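빨래 개기, 이제 기계에 맡길 수 있는 수준인가요?

Himau 커뮤니티 > 생활 자동화 > 세탁·의류

작성자: 건조대옆

소규모 숙소를 운영합니다. 객실에서 나오는 수건과 직원용 티셔츠를 매일 손으로 갭니다. 하루 물량은 240장 정도이고 그중 티셔츠가 40장입니다. 세탁과 건조는 이미 기계가 하는데 개는 작업만 사람 손에 남아 있습니다.

알고 싶은 것은 두 가지입니다.
1) 건조기에서 막 꺼낸, 뭉쳐 있는 티셔츠를 사람 개입 없이 개는 장비가 현실적으로 가능한지
2) 안 된다면 공정의 어느 부분까지 자동화할 수 있는지

작업 공간은 폭이 좁은 탁자 하나입니다. 예산은 정하지 않았습니다.

Drinamley
채택된 답변

수건과 티셔츠를 분리해서 검토하십시오.

수건은 직사각형이고 두께가 비교적 균일합니다. 사람이 한 장씩 펴서 투입하는 조건이면 접는 공정은 기계화가 어렵지 않습니다. 투입까지 자동으로 하려면 난도가 크게 올라갑니다.

티셔츠는 다음 순서로 나눠서 봐야 합니다.
- 더미에서 한 장만 분리
- 앞뒤와 목 방향 판별
- 평평하게 펴기
- 소매와 옆선 접기
- 세로로 접고 적재

병목은 앞의 세 단계입니다. 천은 잡는 순간 형상이 바뀌므로 직전에 계산한 파지점이 그대로 유효하지 않습니다. 두 장이 같이 잡히는 경우도 잦습니다. 펴진 상태에서 시작하면 접기 자체는 정해진 동작의 반복에 가깝습니다.

저희 작업실에서 두 손가락 그리퍼로 시험했을 때, 미리 펴 둔 티셔츠는 20장 중 대부분이 끝까지 접혔습니다. 뭉친 상태에서 시작하면 절반도 못 갔습니다. 접힌 뒤의 주름과 겹침 오차는 별도 문제입니다. 목둘레 방향이 맞아도 어깨 쪽이 들뜨면 위에 쌓을 때 기울어집니다.

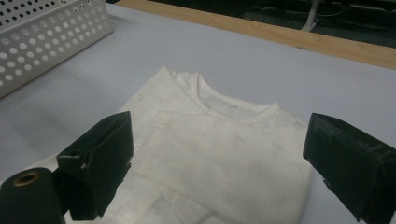 접은 티셔츠. 어깨 한쪽이 들떠 있고 아래쪽에 접힌 선이 겹친다.

위 정도면 개인 서랍용으로는 충분하고, 진열용으로는 다시 손을 대야 합니다. 질문 2)에 대한 답은 '수건 접기까지'입니다. 티셔츠는 당분간 수작업을 권합니다.

Eustaquio Cervantes

티셔츠 40장이면 접이판을 쓰세요. 저는 한 장에 22초 걸립니다. 전원도 필요 없습니다. 탁자가 좁으면 판 크기부터 재 보시고요.

Bermúdez

2월에 비슷한 글이 있었는데 검색이 안 되네요. 그때도 결론은 수건만 된다는 쪽이었습니다. 저는 양말 짝 맞추는 기계를 기다리는 중입니다.

건조대옆 (작성자)

답변 감사합니다. 수건 쪽만 견적을 받아 보겠습니다. 접이판은 토요일에 써 보고 결과 남기겠습니다.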